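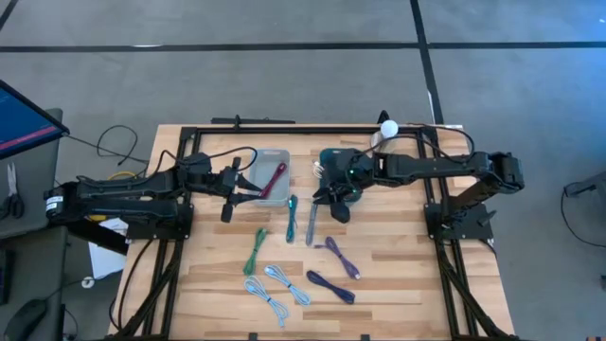

December, cable sorting cell, after lunch

Read the Keleck rules again with Radomir Milošević before session 3. What we agreed for the bench:

- Every cable is tied before it goes on the table. An untied one goes back to the shelf.
- Scissors stay on the side desk, never inside the rails.
- Nobody reaches over the rails while the arms have power — also not for a dropped cable.

Lejla asks that we write the stop time in the log each time, even for a short stop. Today I forgot it at run 284 and had to guess it later.

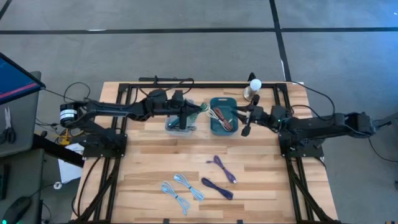
The limit of 12 cables per run stays for now. Radomir would like more, but the Hidora checklist was written for this number, and I prefer to change the checklist first.

Still open: who signs when Lejla is away?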